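Moltton bench cell: setup and maintenance README

Maintainer: Aigars Kütt
Status: in use
Last revised: July

Contents of this folder

README.txt - this file
layout.txt - positions of mounts, rails and bin
checks.txt - start-of-shift sheet, blank
log.txt - faults and repairs, newest at the top
offsets_left.csv, offsets_right.csv - joint zero offsets, one file per arm

Scope

These notes cover the two-arm bench cell on the Plekau floor. They say how to set it up, how to keep it in order between sessions and what to do when an arm drifts or stops. Recordings made on the cell have their own data card in the Skorkley folder. Software installation is in the Teoh notes and is not repeated in this file.

Setup

The bench carries both arms. Each one sits on its own mounting plate at the side rail. Before anything is powered, put a hand on each plate and try to rock it. If there is any movement, tighten the plate bolts in a cross pattern and check again. Then check the diagonal braces the same way. A loose brace shows up as a wobble at the gripper when the arm stops after a fast move, and it is easy to mistake for a tuning problem.

Rail position is measured from the front edge of the bench. Use the steel rule in the drawer and compare with layout.txt. If a rail is off by more than 2 mm, loosen it, move it back and run the zero routine for the arm on that side.

Power-up order is left arm, right arm, then the control PC. Wait for each arm to finish its self-test before switching on the next one. If the PC is started first it sometimes finds only one arm, and the fix is to shut everything down and start over.

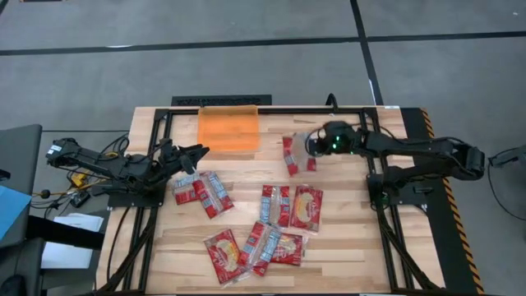 Cable routing causes most of the stops on this cell. Of the entries in log.txt, nearly 80 mention a cable, a connector or a strain relief. The cables that run along an arm need enough slack to form a loop at each joint, with no loop so long that it can reach the gripper. The right arm is the one to watch, with its elbow out past the edge of the bench and the black cables looped along its length. Move that arm slowly by hand through its full range after any cable work, and look for a loop that pulls tight or catches on the rail. On the left side, the yellow and black cables gather around the outer part of the arm. Keep them off the tabletop and outside the rail. Do not tie them to the arm body.

Work area

The current task is picking packets and placing them in the orange bin. The bin goes at the back left of the tabletop. Set out packets both face up and face down, and let a few overlap. Leave the side rails clear. Take any packet with a split seam out of use, as crumbs get into the gripper joints and are slow to clean out.

Wipe the tabletop with a dry cloth. Do not use spray cleaner near the mounts. People who are not running the cell stay on the outer side of the hazard tape while the arms have power.

Start-of-shift checks

1. Plates and braces tight.
2. Rails match layout.txt.
3. Cables free through the full range of both arms.
4. Gripper fingers clean, no play when pushed sideways.
5. Bin in position.
6. Emergency stop pressed and released once with both arms holding still.

Write the result on the sheet even if nothing was wrong.

Zeroing an arm

Run the zero routine after a collision, after a motor swap, or when a gripper misses packets to the same side several times in a row. Clear the tabletop first. Support the arm by hand when you release the joints; it will drop. Bring it to the rest position, run zero_arm with the side as the argument, and save the new offsets over the old file. Copy the old values into log.txt first.

The right arm was last zeroed at cycle 797, after joint 4 was replaced. The spare for that joint has been used and a new one is on order.

Gripper fingers

Fingers are changed as a pair. Power the arm down, remove the two screws at the base of each finger, fit the new ones and close the gripper by hand to see that the tips meet. The last pair on the left gripper went 136 sessions before the tips wore smooth. Worn tips let packets slide out on the lift, mostly when the packet is gripped by the wrapper edge.

Known issues

- Left gripper reports a slightly open position when it is fully closed. Does not affect picking.
- Right arm self-test times out when the room is cold. Switch it off and try once more.
- layout.txt still gives the old bin position in its second table. Use the first table.

Send corrections to Aigars Kütt or add them at the top of log.txt with your initials.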